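Kramer serving tray, long model: my opinion after one year

April 2022

I bought the Kramer tray to carry dinner from the kitchen to the balcony. My old one was from Momwood and it was beautiful, but the handles became loose and I was afraid for my glasses every time. The Kramer cost 35 dollars in the Melero store near my work. On their website it was 40, so it is good to compare.

First, the size. It is long and narrow, and this was my doubt before buying. Four plates do not fit if they are big dinner plates. Small plates and cups fit very well in one line, and I can pass through the balcony door without turning my body. For a round tray this door was always a problem.

The surface has a small grip, so cups stay in their place when I walk. With a full pot of tea I still go slowly. It is heavier than the Momwood, and my mother does not like to lift it when it is full.
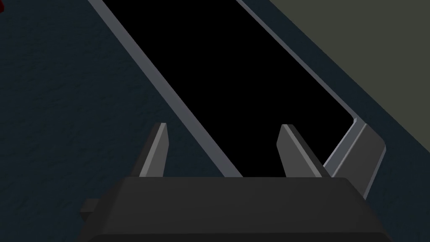 Long black tray with a light gray rim, on a dark blue surface.

Cleaning is easy, but I must say one thing about the color. Black shows every crumb and every drop of dried water. I wash it by hand with normal soap and dry it immediately with a soft cloth. The paper inside the box says the dishwasher is allowed. I tried it two times and the bottom got some white spots, which went away with vinegar.

Last May I used it for a family lunch with 10 people and made many trips. After that day there was one scratch near the corner. I do not see it if I do not look for it.

I also looked at the Ornosow tray, which has higher sides. It is better if you have children, I think, but it did not fit in my cupboard. The Kramer stands behind the cutting boards and takes almost no space.

Good: stable, narrow, easy to store.
Less good: the weight, the water marks, no handles.

I give it four stars of five. For big plates, please buy a wider one.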